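The beaker shelf, or how I finally sorted out my dye corner

It's been raining all Saturday and I've been hiding in the back room with my wool, so you're getting a long rambly post about jars and glassware. Sorry! (Not very sorry.)

If you've been reading for a while you'll know I dye my own yarn, mostly on weekends, and mostly in whatever container was closest. Last fall I mixed a whole batch of rust orange in a soup mug and then couldn't get the same shade again to save my life. I had two skeins that matched and a sweater that needed five. The sweater is now a vest.

So in June I got serious and ordered proper lab glass. I went with a starter set from Momeo, mainly because it came with a few sizes and the shipping was free. I also picked up a big 800 ml one from Gutwood for mixing stock, and that one is a beast – I need both hands for it when it's full.

What I measure with

The small beakers get used the most by far. I make up my dye stock in the 500 ml jar and then pour out what I need for each skein, which is almost always somewhere between 50 and 100. Both of those are marked in big white numbers on the glass, and I can't tell you how happy that makes me after years of squinting at the raised lines on a plastic kitchen cup. White shows up so well against anything dark, too. I've started doing all my pouring over an old black tray for exactly that reason.

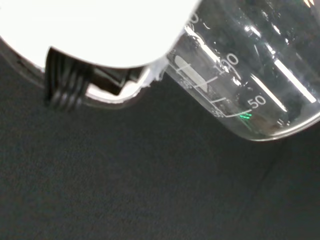 Washing up without losing the numbers

My first set (long gone, from a craft store bin) lost its printing after a few months of scrubbing. I was using the green side of the sponge, so that one's on me. Now I do a quick rinse right after pouring, then warm water and a squirt of Flollia dish soap with a soft bottle brush on the inside only. The outside gets a wipe with a cloth and that's it.

Turquoise is the worst to get out, by the way. If it leaves a ring I fill the beaker with warm water and a spoonful of baking soda and go make lunch.

Where it all lives now

I cleared the second shelf above the sink and lined it with a Ccori mat, the bumpy kind meant for drawers. Big beakers at the back, little ones in front, stirring rods in a jam jar. The whole corner, glass and mat and tray, came to 173 dollars, which made me wince a bit, but I've ruined more than that in merino.

Next weekend I'm trying the rust orange again, with notes this time. I still have the two skeins' worth of leftovers to match it to, and I'd really like sleeves.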